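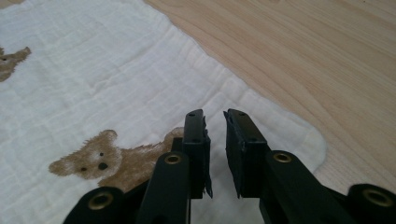

Changing the fingertip pads on the hand gripper

Quick write-up as I keep getting asked. Covers the Flarkholm hand grippers, both of them, same parts. Allow half an hour the first time, less after.

When to do it
Check the pads before every cloth session. Look at the inner edges, the faces that meet. A bit of fraying you can live with for a day. Once the rubber is peeling off in a strip, stop and change it. Loose strip catches on thin fabric (muslin is the worst) and it pulls the weave. Also gets in view of the camera and spoils the recording.

Always change both. One new pad and one worn one wont close square.

You need
New pads, one pair. Ours come from Sokton, bag marked 523.
Small hex key
Scraper, plastic not metal
Alcohol wipes
Something soft to work over so the screws don't roll away

Taking the old ones off
Power off, cable out. Open the fingers by hand, slowly — don't force the linkage.
Back out the screw near the top of each pad. Tiny, so put it straight in a lid.
Slide the pad up and off. If it sticks, twist it a little. Do not lever against the arm.
Scrape off any rubber left behind, wipe, let it dry.

While its apart
Look at the brass rings at the joints. Should sit flush in the plastic, no cracks round them. Move each arm through its full travel. Gritty? Clean it now. No oil, it ends up on the cloth.

Fitting
New pad on, rubber facing in. Screw in until it just nips, then do the other side.
Close the fingers on a strip of paper. Tops should be level and the paper should grip evenly all the way up. If it only holds at one end, loosen, nudge, try agian.
Then tighten. Finger tight plus a touch, the thread is only plastic.

After
Plug in, run the open/close check in Cinton. Fully open should read around 409. If it's way off redo the zero with the fingers shut, then open again.
Do a few pinches on a scrap of muslin before real work.
Reset the pad counter to 0. It nags at 200 sessions but go by the edges, cloth eats them quicker.

Old pads in the Gunawan box, not the bin. Spares running low — tell Javiera Iturra before you open the last bag.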